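Grorkmont Graduate Assembly
Minutes of the ordinary meeting, Wednesday, Breder Room

Chair: Lesia Bondarchuk
Present: representatives of the faculties of Arts, Education, Engineering, Law and Science. Apologies were received from Medicine. The meeting was quorate and opened at 17.35.

1. Minutes of the previous meeting
Approved with one correction. Under item 5, "supervisor" to read "second supervisor".

2. Matters arising
2.1 Library lockers. The library has confirmed that lockers on the upper floor will be allocated by term. Closed.
2.2 Postal address for part-time students. No reply from the Registry. Carried forward.

3. Supervision records
3.1 The Chair introduced the paper circulated with the agenda. Under the present rules each research student must have a recorded supervision meeting at least every 6 weeks. Faculties keep these records in different ways: Law uses a signed paper form, Science and Engineering an online log, and Arts leaves the method to the supervisor.
3.2 Education reported that students who change faculty lose access to their earlier records. Two cases were described without names. In both, the progress review was held on incomplete papers.
3.3 Engineering noted that its log records the date of a meeting but has no field for agreed actions. Students have been adding these in the comments box, which is cleared at the end of each year.
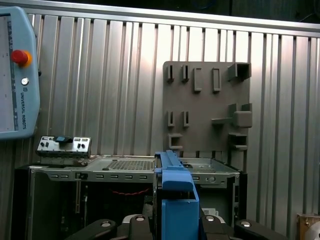

3.4 Law asked whether a single form would add to the work of supervisors. The Chair replied that the proposed form has 4 fields and is meant to replace existing forms. Law asked that this be stated in the covering letter.
3.5 Agreed: that the Assembly ask the Graduate School to adopt one form across all faculties, with records to follow the student on transfer. Law abstained.
Action: Chair to write to the Graduate School before the December meeting.

4. Travel fund
4.1 The balance stands at 4,000 pounds after payment of the summer claims. Three claims are outstanding and await receipts.
4.2 Science proposed that claims be accepted up to 3 months after travel, in place of the present one month. Arts supported this, noting that conference organisers are often slow to issue proof of attendance.
4.3 Education asked whether the change would apply to claims already refused. The Chair ruled that it would not.
4.4 Agreed without a vote. The guidance notes to be amended.
Action: Science representative.

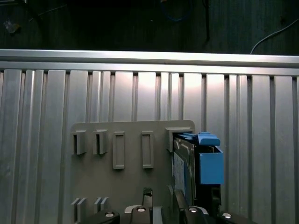

5. Study space in the Lillow Building
5.1 Estates has given notice that the second-floor study room will close for rewiring during the spring term. The room on the ground floor of Escobar House is offered in its place. It has fewer desks and shuts at 19.00.
5.2 Members considered the closing time unsuitable for part-time students. Arts asked that card access be extended to 22.00 on weekdays.
5.3 Agreed: to accept the room subject to later access.
Action: Arts representative to reply to Estates.
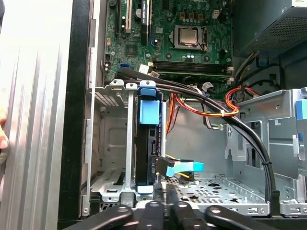 6. Teaching contracts
6.1 Arts reported that contracts for hourly paid tutors were again issued after the start of teaching. The Chair has asked Human Resources for the dates of issue by faculty. Deferred until these are received.

7. Any other business
7.1 Engineering asked that agenda papers be sent as a single file. Agreed.

8. Next meeting
December, same room, 17.30. Items for the agenda to the Chair one week before.

The meeting closed at 18.50.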